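Players' group asks league to review anthem rule

2026-03-15 – The Skolness Players' Association has asked its league to withdraw a rule requiring players to stand on the field during the national anthem. The request was filed with 657 signatures, 600 of them from current players.

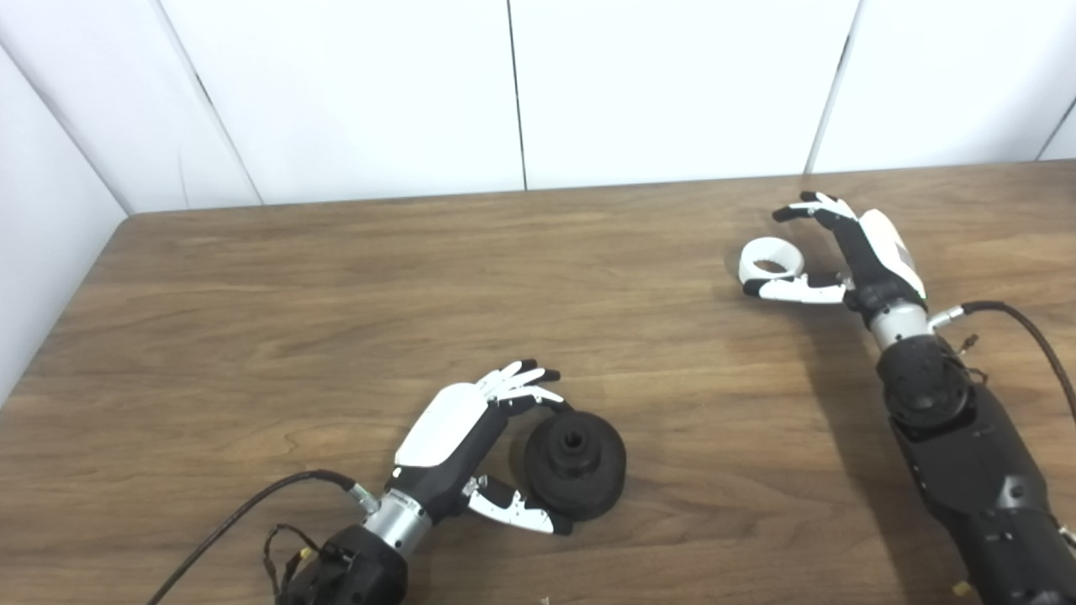
Vol. 12, p. 4

The rule took effect in January. It sets a fine of $300 for a first violation and $500 for each one after that. Players may stay in the locker room without penalty if they notify the club before warmups.

Association president Manolis Xenos said the rule was adopted without the consultation period required by the labor agreement. "The agreement covers discipline, and a fine is discipline," Xenos said.

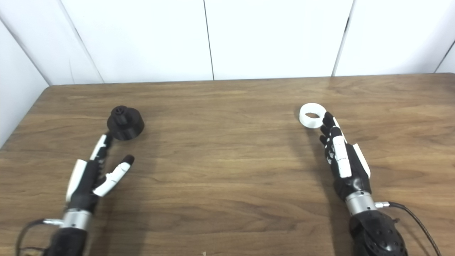 League counsel Magdalini Koutsoukos disputes that reading. She said the rule falls under game operations, a section the league may amend on its own. Both sides will submit written arguments to arbitrator Idalina Arruda, who can uphold the rule, suspend it or send it back for talks. Each side now has its hands out toward a different object – the league toward control of the pregame schedule, the players toward the fines. Arruda has set no hearing date. Fines already issued remain payable until she rules.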